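**Cell notes: recovering the two-arm garment station at Jaltthorpe**

Readers who follow the bench pages will know the garment station as the one that puts shirts on hangers. It has two arms working over a single white table, a head camera looking down on both, and a small camera at the wrist. The station logged its 3,804th cycle in May and had been drifting for a while before that. The symptom was a slow rise in dropped shirts, nearly all of them on the left arm and nearly all on the second grasp, when the gripper goes back in after the first lift to find the neckline.

Ramil Maglaya took the cell out of service and worked through it in the order set out below. It is written up at some length because the Stiststead cell has the same arms and the same finger covers and will need the same work before long.

**Finger covers**

The fingers are rigid, with a soft black cover pulled over each one. The cover does two jobs. It gives the grip enough friction to hold a knit without squeezing hard, and it lets the tip slide under cloth lying flat on the table without marking the surface. It wears at the tip first.

Check the covers with the gripper open and powered down. Run a thumb up the inner face from the base. What you are looking for is a split, a lifted edge or a seam that has started to walk around the finger. A lifted edge is the worst of these, as cloth gets under it and is carried along when the finger opens. In the log this shows as a release that took two attempts, so the fault is easy to blame on the software.

The old rule was to change covers when they looked bad. The new rule is to inspect them every 1,000 cycles and replace both covers on a gripper together. A new cover opposite a worn one pulls the cloth to one side on closing, and the grasp point shifts by enough to matter at the neckline.

To fit a new cover:

1. Remove the old cover from the tip end and wipe the finger with a dry cloth. Don't use solvent, which leaves the surface slick.
2. Roll the new cover down from the tip. Keep the seam on the outer face.
3. Close the gripper on a folded scrap of knit and hold for a minute.
4. Open, and check that the cover has stayed put at the base.

**Cable slack at the wrist**

Each arm carries a black cable along its outside to the gripper. With the arm parked the loop looks generous. With the wrist turned fully over and the arm reaching to the far side of the table, it is a good deal shorter, and on the left arm it had started to pull at the connector near the end of the reach. The wrist would stop slightly short of its target. The controller saw the load, treated it as contact with the table, and lifted.

The cure was to free the cable at the clip nearest the gripper, drive the arm by hand to its furthest working pose, set the slack there, and clip it again. Then bring the arm home and check that the loop doesn't hang low enough to touch the shirt. It is a compromise, and the two ends of it should be checked each time a clip is disturbed.

**Table height**

The table stands on tile, and tile floors are seldom level from one side to the other. Ramil touched the left gripper down at nine points across the top, using the closed fingertips, and compared the heights. The near corner on the right was low. It took one turn on the foot to bring it up. The table plane was then taught again in the controller from the same nine points.

This should be done after any move of the table, including a move made for sweeping. A strip of tape on the floor at each leg makes it obvious when the table has been shifted.

**Test run**

The station was then run slowly, first on plain cloth and then with a hanger in the right gripper. Red and white garments were used, in part to see whether the head camera still found the edge of a white shirt on a white table. 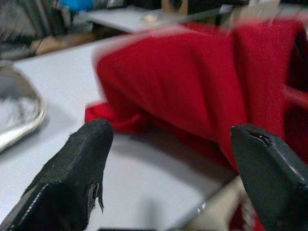
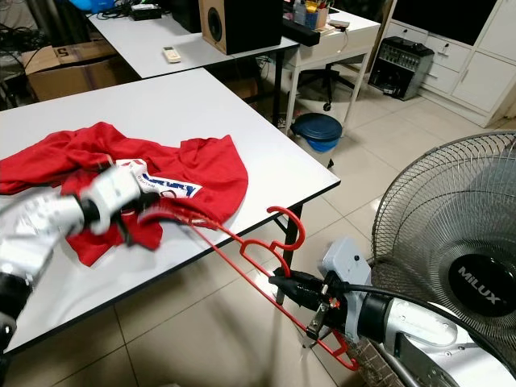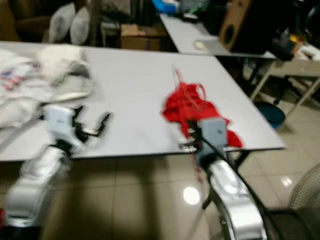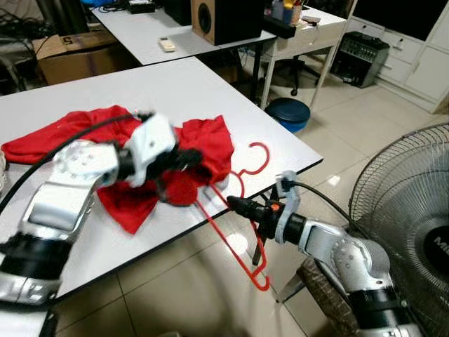 *Garment station, Jaltthorpe. The first view is from the wrist camera, the other three from the head camera.*

Slow running is done at reduced joint speed with one person on the stop button and a second at the log. The person at the log marks each grasp as it happens: clean, shifted, or dropped. A shifted grasp is one where the cloth stays in the fingers but the fold is somewhere other than where the camera placed it. Shifted grasps are worth more attention than drops. A drop has several causes, and a shift generally has one of three: cover, cable or table height.

White on white remains the harder case. The camera picks out printed areas and deep folds without trouble and loses the hem when it lies flat. Lowering the exposure one step helped with the hem and made the dark grippers harder to separate from shadow. The setting was left one step down for now, and the Srivastava group will look at a second lamp at the side of the table, set low so that a flat hem throws an edge.

**Hanger grip**

The right arm has a simpler job and gets less maintenance than it should. It picks up a plastic hanger by the thin bar, holds it clear of the cloth, and presents one shoulder to the collar. Two items need checking.

The first is the closing force. It had been raised at some point to stop the hanger from swinging, with no entry in the log. Too much force bends a thin bar and tilts the hook. Force was brought back to the original setting, and the swing was dealt with by slowing the last part of the approach.

The second is the grip position along the bar. The hanger is gripped off center on purpose, so that the free shoulder leads. If the grip creeps toward the middle, the gripper housing arrives at the collar ahead of the hanger and pushes the shirt away. Mark a spare hanger with tape at the correct point and use it as a gauge. The gauge hanger should be kept with the spare covers and never put into production use.

**Order of work**

For anyone repeating this at Stiststead, the order matters. Change the covers first, then set the cable, then level and teach the table, then adjust the camera, and leave the hanger grip for last. Teaching the table through worn covers puts the wear into the height values, and they will be wrong as soon as new covers go on. We did it that way around once and had to repeat the nine points.

Allow a full working day for one person, plus a second pair of hands for the slow run. Tools needed are a hex set, a level, a roll of tape, spare clips and a pair of covers for each gripper. Plidetti covers are held in the parts cabinet at Jaltthorpe. Sign them out on the sheet, and write the cycle count beside your name so the next inspection can be dated from it.

**Still open**

- The wrist camera view is soft when cloth moves quickly in front of it. A shorter exposure will be tried once the side lamp is in.
- The controller has no separate fault code for cable load. Until it does, treat any repeated "table contact" message at far reach as a cable fault until shown otherwise.
- Force settings on both grippers should be written into the log at the start of every shift. The log template has been changed to include a line for this.

The maintenance sheet has been revised to match and replaces all earlier copies. Corrections go to Ramil at the Jaltthorpe bench.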